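Cahier d'atelier, jardin en cour, mars

7 h 40. Relevé du matin. Le bac à mousses a encore perdu un coin pendant la nuit, côté mur nord, là où je jurais l'an dernier que rien ne pouvait mal tourner. Le merle soulève les plaques, regarde dessous, ne trouve rien et recommence trente centimètres plus loin. Je remets en place, je tasse avec le plat de la main, j'arrose au pulvérisateur. Il me regarde faire depuis la gouttière. On en est à notre deuxième saison ensemble.

Substrat : le mélange Botden ne draine pas. La fiche promet le contraire avec beaucoup d'adjectifs. Essai du seau percé : un litre versé d'un coup, l'eau reste en surface, puis se fait un petit chemin le long de la paroi et sort presque propre, sans avoir mouillé le milieu. Refait avec deux parts de pouzzolane fine pour trois de Botden, nettement mieux. Noter que la pouzzolane doit être rincée AVANT, sinon on fabrique de la boue rouge. (Écrit en majuscules parce que c'était déjà écrit en minuscules à la page d'avant.)

Semis sous châssis : 442 godets au total, tous genres confondus. Les fougères ne comptent pas encore, on ne va pas appeler ça des fougères, c'est une pellicule verte sur de la tourbe. Les érables du lot Fernandes ont levé, mais de travers et par paquets, les autres boudent. Étiquettes au crayon gras cette fois. Celles au feutre « indélébile » de l'automne sont blanches comme neige et j'ai donc une rangée entière d'arbres anonymes.
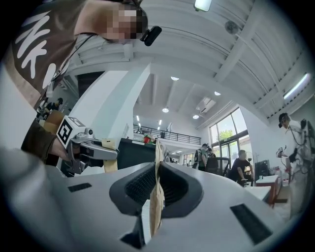

Unai fait savoir que la pouzzolane, c'est très joli, mais qu'avec l'eau d'ici on aura des croûtes de calcaire dessus avant l'été, et que si on veut vraiment de la mousse il faut arrêter le robinet et brancher la cuve. Il ajoute qu'il l'a déjà dit en octobre. Vérifié : il l'a déjà dit en octobre.

Donc, la cuve. Elle se remplit par la descente du toit de l'appentis, et le raccord fuit. Le collier Dakilero est du bon diamètre, à condition que le tuyau soit rond, ce qu'il a cessé d'être depuis l'échelle. Passé du ruban, resserré, ça goutte encore, moins vite. J'ai mis un arrosoir dessous, ce qui transforme la panne en système d'irrigation.

11 h. Pas japonais. Haf Parry voulait les dalles à intervalles réguliers, « pour la poussette et pour les gens normaux ». J'ai défendu l'irrégulier, avec un argument sur la lenteur de la marche que je trouvais bon. Essai en vrai sur la portion du fond : 8 dalles posées à sec, sans mortier, on traverse avec un arrosoir plein dans chaque main. Haf est passée sans rien renverser. Moi j'ai arrosé mes chaussures à la quatrième. On garde l'irrégulier, mais on rapproche la quatrième et la cinquième, et je n'en reparlerai pas.

Lit de pose : sable lavé, cinq centimètres, tiré à la règle. Il en manque. Le devis Sornov pour le sable et le gravier gris livrés en sacs est à 3 399 euros, somme à laquelle j'ai répondu par un silence que le commercial a pris pour une réflexion. En vrac c'est sûrement bien moins, sauf que le vrac suppose un camion, et que le camion suppose un portail plus large que le nôtre. Demander s'ils peuvent déposer sur le trottoir et combien de temps la mairie le tolère.
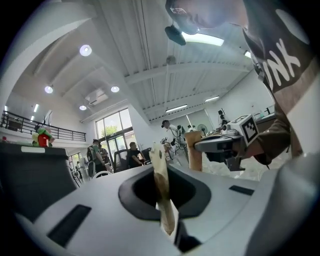

Pour le gravier lui-même, prendre le 6/10, pas le 4/6 : le petit colle aux semelles et finit dans la cuisine, et le râteau y laisse des sillons qui s'effacent à la première averse. Échantillon des deux à garder dans les bacs bleus, mouillés et secs. La couleur change tellement qu'on croirait deux carrières.

16 h 15. Taille du pin : 2 branches ôtées, celle qui filait vers la fenêtre et celle du dessous qui ne voyait plus le jour. Je voulais en couper une troisième, j'ai posé la scie et je suis allé ranger les godets. À revoir avec Unai. Ligatures desserrées sur la branche basse, le fil commençait à marquer.

À faire : rincer la pouzzolane, filet sur le bac à mousses (maille fine, le merle est motivé), rappeler Sornov, raccord de cuve, retrouver quels érables sont lesquels quand ils auront des feuilles.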